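Best way to store a play kitchen's food and plates?
Posted Monday, June 13, 2022

Hatem El Fassi
We've got the plates, the fruit and a ketchup bottle, and it all ends up in one heap. I want a setup where things get put away by kind — plates together, food together. What works for you?

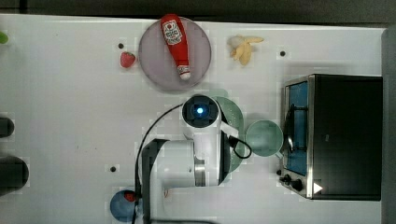 Ketchup on the lavender-gray plate, strawberry and banana on either side.

Ouali
I'd do two shallow bins, one for food and one for dishes, and stand the plates on edge. Ours have been going since February and I love it! Bottles go in with the food (we argued over that one). The banana with the open peel should go on top so the strips don't get squashed.

Conder
Just use a drawer.

Grimora
Seconding bins, but get 3. Small stuff like the strawberry sinks to the bottom otherwise.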